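Mevaron opens a Friday repair counter on Fonar Street

FOR IMMEDIATE RELEASE

Hi, I'm Kerubo Okoth, and I run Mevaron, the secondhand computer store next to the Abou Zeid bakery. I've never written a press release before, so bear with me – I'm just very excited to tell you that our Friday repair counter opens in October!

People keep coming in with a desktop that's slow or won't start, and they figure it's time for a new one. Sometimes it is. A lot of the time it needs more memory, a good cleaning or a new power supply, and the owner goes home having spent less than they would on dinner out. We fixed up 939 computers last year (I went back through the receipts twice, I didn't believe it either) and I'd love to get that number up.

So every Friday, from 10 in the morning until 7 at night, you can walk in with your machine and sit down with one of us. Looking it over is free. If it needs parts, we'll give you the price first and you can take it or leave it.

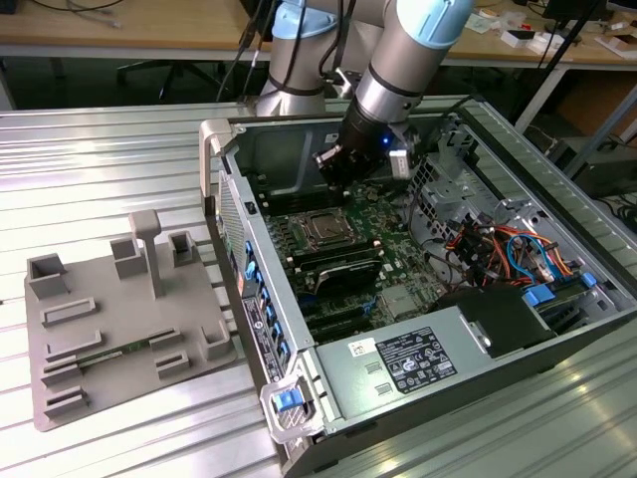 Jhonatan Ayala will be running the counter most weeks. He taught me half of what I know about old desktops, and he's very patient with people who say they "don't do computers."

"I like it when folks stay and watch," Jhonatan told me when I asked him for a quote. "They ask good questions, and next time they might open it up themselves."

We can take 12 machines each Friday, first come, first served. Please bring the power cord, and back up your files if you can – if you can't, tell us and we'll talk it through before touching anything. Laptops are fine too. Printers, sorry, no.

Our friends at Brirnetti are bringing coffee for the first one, and the bakery has promised rolls until they run out. Reporters are welcome any time that day. Come in by the side door and ask for me or Jhonatan.

Media contact: Kerubo Okoth, Mevaron, at the store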